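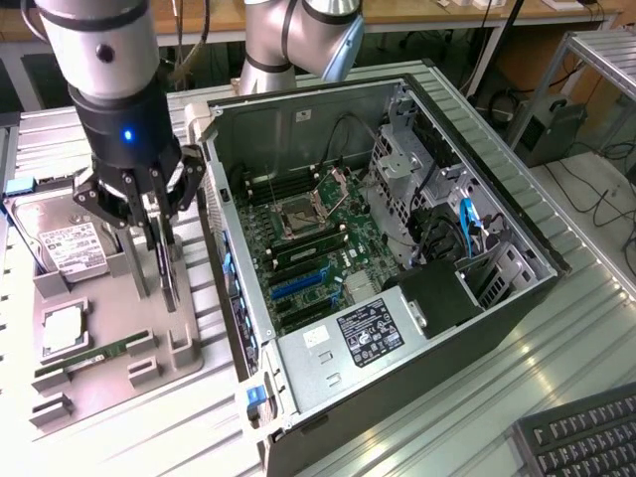
Page last changed: November, 16:42

To: arms-and-grippers list
From: Zulkifli Chong
Subject: Re: two-finger or linkage for mixed parts?

Someone at Prirura wrote:

> We're about to order grippers for a PC strip-down and rebuild cell and
> are torn between the plain parallel jaws everyone has and the Mandagi
> linkage type. The brochure says the Mandagi "adapts to any part". Has
> anyone used one on real computer parts, memory and cards and so on, and
> did it adapt? Also, is a wrist camera worth the bother if you already
> have a fixed one over the bench?

We've had the Mandagi on the left arm at Clelturton since the summer, so I can save you a bit of reading. It adapts to any part in the way my uncle adapts to any restaurant. It will sit down. You may hear about it afterwards.

Memory first. The modules live in a long slot in the grey tray and the fingers have to come down on either side of a thin edge. With the parallel jaws this was dull and it worked. With the linkage, the fingertips travel in a slight arc as they close, so the height you taught with the jaws open is wrong by the time they meet. Small parts show this up, big parts hide it. We put a closing offset in the controller, 2 mm, and it's been fine. The Medelach controller lets you tie the offset to jaw width, if you can find the menu. It's under "Comfort". Don't ask me.

Thin parts held upright are where I've changed my mind. I expected them to swing, and on the parallel jaws with the hard pads they did. The Mandagi grips further up and more squarely, and I'd now pick it for anything tall and flat. We did a run of 476 picks per gripper off the same tray, same speeds. The parallel jaws dropped fewer processors. The linkage dropped fewer of everything else. I would not hang a purchase order on that, but you did ask.

Hard drives: either. A drive is a brick with a label on it.

Jaw force is set at about 70 per cent for the drives and a good deal lower for bare boards. Whatever you choose, keep separate settings per part and name them something sensible. Ours are called "soft", "soft2" and "softer", and "softer" is the firm one.
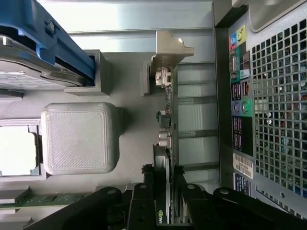
Wrist cameras earn their keep at the last few centimetres. The fixed one is good for finding the tray and the case, and for telling whether an arm is about to do something silly, but once the gripper is down inside the tower it mostly shows you the gripper. From the wrist you get the bracket at the end of the graphics card and the row of silver slot covers in the same view, and the gap between those two is what I want to know about when lining a card up. Mind the covers, though. They're ribbed and shiny and throw back bright streaks, and our edge finder was very fond of the streaks. Turning the exposure down cured most of it. The other catch is that the jaws take up a lot of the lower part of the view, and on the Mandagi the linkage spreads out sideways as well, so mask that region off before you let any software look at it.

Cable life, as someone will ask: the Mandagi people quote 4000 hours for the wrist lead. We haven't got anywhere near it and I've already replaced one, but I had routed it badly, so call that a draw.

If it were my money I'd buy one of each and put the parallel jaws on processors and memory. If it has to be a single gripper, get the linkage and budget an afternoon for the offset. I can send our settings file, with the names as they stand.

Zulkifli
Clelturton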